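Storberg opens its grasp planning software to outside teams

AVCOMBE, November – Storberg has released Rampersad, the planning software it uses to teach robot grippers how to handle ordinary household things, and any lab or workshop can now download it and try it out.

Rampersad takes short recordings made with hand-held grippers in real homes and turns them into motion plans for a robot arm. The new version adds a module for items that come in pairs, and the team picked shoes on a rack as its first big test.
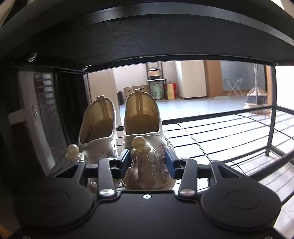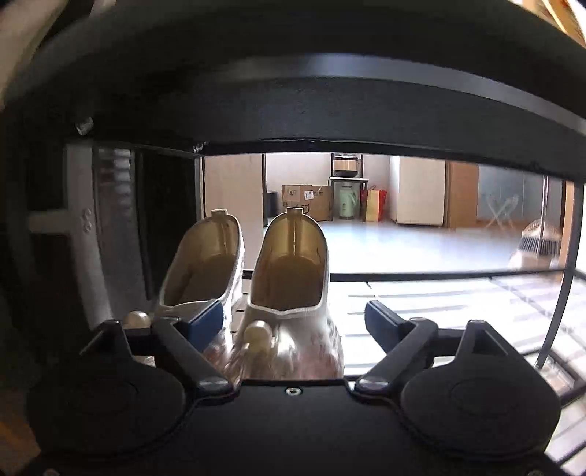 Gripper work at the shoe rack

"Shoes are wonderful to work on," said Jennylyn Cabrera, who leads planning at Storberg. "You have soft sides, an open top, a neighbor standing right next to the one you want – and a shelf overhead that the arm has to stay clear of! We learned more from racks than from a year of boxes."

The module works out which shoe to move first, then checks the path against the shelf before the arm starts. A full plan takes 90 milliseconds on a desktop computer. Recordings from 48 homes went into the release, along with tools for trimming and replaying them.

Thabiso Zwane, who wrote the replay tool, will show it at an open afternoon in Nuvemville. Questions about access can go to Yolandi Mahlangu at the Storberg press desk.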